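Recording a Two-Arm Sorting Task by Teleoperation

This page covers how we set up and record demonstrations for a tabletop sorting task with two arms. It assumes the leader and follower arms are already calibrated and that Tuner is installed on the recording laptop. If calibration is older than the last time an arm was unbolted, repeat it first.

Prepare the table

Clear the work area inside the black framing. Route cables outside the rails and move both arms through their full range by hand, with motor power off. A cable that snags at full reach will spoil a recording later.

Place the basket on the left and the tray on the right, both within reach of the arm on that side. Neither has to be square to the table. A small change of angle between episodes is useful, and the operator should not correct it.

Spread the loose objects across the middle with gaps wide enough for an open gripper finger. Mix the shapes: blocks, a cylinder, something with prongs. Objects that all grasp the same way produce a policy that only knows one grasp. 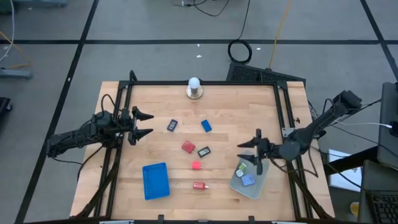
3 min read - last updated 26 May 2023

Set the start pose

Both grippers start open, facing inward over the table. In Tuner, load the saved pose and wait for the followers to settle before you touch the leader arms. Match the leaders to the followers by eye, then enable tracking. If a follower jumps when tracking is enabled, stop and match again.

Record an episode

1. Start the recording and hold still for one second.
2. Pick up the object nearest to either container. Approach from above, close the gripper slowly, and lift clear before moving sideways.
3. Lower the object into the container and open the gripper. Do not drop it from height.
4. Continue until the middle of the table is clear. Keep one arm parked while the other crosses the center.
5. Return to the start pose and stop the recording.

Missed grasps can stay in the data if the operator recovers within a second or two. Discard any episode with a collision between the arms, or where an object leaves the table.

Reset and review

Empty the containers and lay the objects out in a new arrangement. Firdevs Akyol reviews each batch in Hodaris at double speed and flags long pauses - these usually mean the operator lost sight of a fingertip.

The April set had 1,213 episodes, of which 846 passed review. Most rejects came from hurried releases, so new operators now practice step 3 with recording off.

Export accepted episodes with joint positions, gripper width and all camera streams at the same rate. Check the timestamps on one file before exporting the rest.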